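Visseuse sans fil Bosch GO - page matériel, atelier Unen

Réf. interne 3138
Rayon : petit outillage, visserie
État : disponible, voir stock en bas de page

Petite visseuse droite, format stylo épais. Pour tout ce qui est charnières, loquets, poignées, petits boîtiers. Pas pour du gros. Si vous avez une terrasse à monter, passez au rayon du dessus.

On l'a prise d'abord pour le montage des planches d'activités (portes, verrous, targettes, les trucs que les petits ouvrent et ferment toute la journée) et elle est restée sur l'établi. Catinca Preda s'en sert pour les charnières, Siu-ming Kong préfère encore le tournevis à main pour le laiton, question d'habitude.

Ce qu'il faut savoir

Tension 3,6 V. Vitesse marquée 360 min-1. C'est lent, tant mieux, sur une vis de petit diamètre on a le temps de s'arrêter. Bague de couple graduée au bout de l'outil, côté embout. Commencer bas, monter cran par cran. Pour une charnière en laiton dans du bois tendre, rester dans le bas de l'échelle sinon la tête de vis part et bonne chance pour la ressortir.

Corps noir mat, grip caoutchouté texturé sur les côtés. Tient bien même avec un peu de cire sur les doigts. Étiquette bleu pétrole foncé avec toutes les mentions - modèle, tension, fabricant. Le numéro à donner pour une demande de pièce ou une question technique c'est celui-là : 3 601 JH2 280. Pas la référence interne, on reçoit encore des mails avec la référence interne et on doit tout redemander.
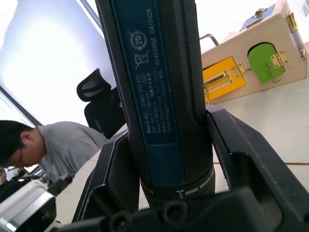

Avant-trou conseillé pour les bois durs. Une pointe à tracer suffit en général pour les vis courtes, un foret fin pour le reste. Tenir l'outil bien droit dans l'axe, appuyer un peu, laisser tourner. Si la vis couine, arrêter, ressortir, un peu de savon sec sur le filet et on recommence.

Pour les loquets à barre : poser la barre fermée, marquer les trous, visser un seul côté, vérifier que ça coulisse, puis l'autre côté. Dans cet ordre. On a eu des retours de chez Furnstead avec des barres qui forçaient, à chaque fois tout avait été serré d'un coup.

Pour les petites portes : deux vis par charnière en diagonale, essayer la porte, compléter ensuite. Si ça frotte en haut, desserrer d'un demi tour et recaler avec un bout de carton.

Entretien

Chiffon sec. Pas de solvant sur le grip, ça le rend collant. Ne pas laisser la poussière de ponçage s'installer dans les rainures de la bague, un vieux pinceau fait l'affaire. Ranger à plat ou dans le tiroir du bas, pas debout au bord de l'établi (voir août, deux chutes dans le mois).

Fin de vie : poubelle barrée sur l'étiquette donc pas aux ordures ménagères. Nous le rapporter ou déposer en déchèterie.

Va bien avec

- Vis laiton tête fraisée, boîte de 1000, marque Ene
- Charnières laiton petit modèle, par paire
- Verrous à barre, laiton
- Panneaux peints prédécoupés Milstead, jaune en stock, autres couleurs sur comande

Les embouts sont vendus à part, prendre le lot court, le lot long ne sert à rien sur une planche.

Questions reçues

Est-ce que ça convient pour des panneaux fins ? Oui, couple au minimum et vis courtes. Sinon ça traverse.

Peut on l'emprunter avant d'acheter ? Oui, prêt à l'atelier, sur place uniquement. Demander Maricica Buzatu.

Et pour un montage en série ? Ça dépend de la série. Aurelia Bucur a monté 117 petites portes avec la même, avec des pauses pour la recharge. Au delà on conseille d'en avoir deux et d'alterner.

Visser dans un ancien trou ? Boucher d'abord. Cure-dent et colle à bois, laisser prendre, araser, revisser. Ça tient.

Stock et retrait

17 pièces à l'atelier. Retrait au comptoir, envoi possible - compter un délai en plus si vous ajoutez des panneaux, ils partent d'un autre dépot. Pas de mise de côté par téléphone, écrire à Ximena Huerta avec la réf. et la quantité.

Prix affiché au comptoir, tarif écoles sur demande.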